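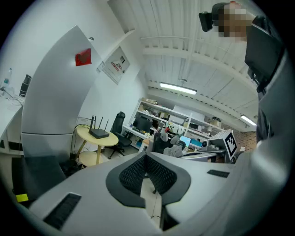
We've had a really good stretch on the Bretar room since our February note to Storuso, and I'm happy to say the biggest complaint on the old list (no reliable internet past the doorway) is the one we got to first. The router now has a home of its own on the round wooden side table by the wall, with the cables running down behind it. It used to live on the floor under a desk at Rullness, where every chair that rolled back gave it a knock. It's a small change and I love it. The white metal shelving is up too, and it's already loaded with boxes and parts, so the desk in front of it can be used as a desk again.

## What the money has gone to

Of the grant, we've spent $1,420 so far. Most of it went to Krasniqi for the network cabling and the extra outlets. They were in and out in two visits and left the place cleaner than they found it! The shelving came next, then $300 for secondhand office chairs with high backs, which people had been asking for ever since we moved in. The side table was a donation and cost us nothing.

We haven't touched the lighting line yet. The fluorescent fixtures are doing fine for now, and I'd like to hold that money until we know how the far end of the room is going to be used in the evenings.

## How it's being used

Nine groups have booked time since the last report, up from four. Tuesday evenings are full. We're also seeing people stay on after their slot to finish something, and I take that as a very good sign – the old room emptied out the minute a session ended.

The kitchen corner is coming along as well. The tall white refrigerator is in place and gets plenty of use. I still want a proper counter there, but that can wait for the next round.

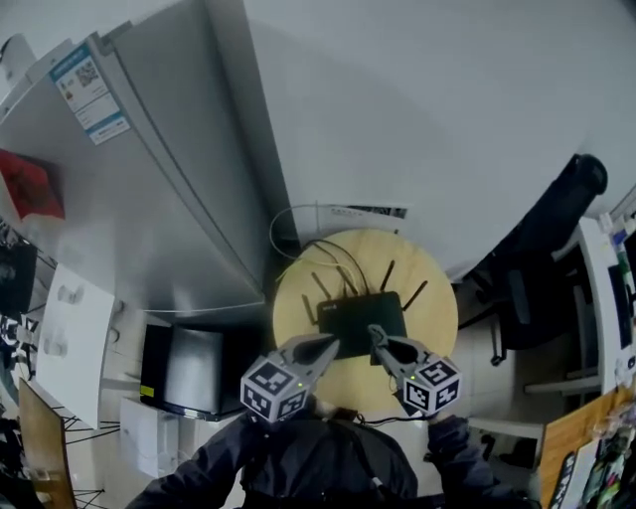

One of the Tuesday groups wrote back to our survey that the connection finally holds through a whole evening, and that they'd stopped bringing their own hotspot. They also asked, fairly, if something could be done about the cables, and whether the table might be moved a little farther out of the way once there are more people in the room.

I agree on both counts. The router has a real place now, but there's still a tangle of cable across the tabletop, and I'd like it gathered up before anyone catches a sleeve on it. Krasniqi quoted us for a short run of trunking down the wall and a small bracket shelf. If we go with the shelf, the side table goes back to being a side table (it would be great next to the chairs).

## Still to do

- Trunking and bracket shelf, if Storuso is happy for us to use part of the lighting line
- Labels for the shelving, so that boxes go back where they came from
- A second round of the survey, with a question on noise this time
- Fix the door closer, which Rullness has promised to handle on their side

The first item is the only one where we need an answer from you. A quick yes or no by email is plenty, and we can book the work the same week.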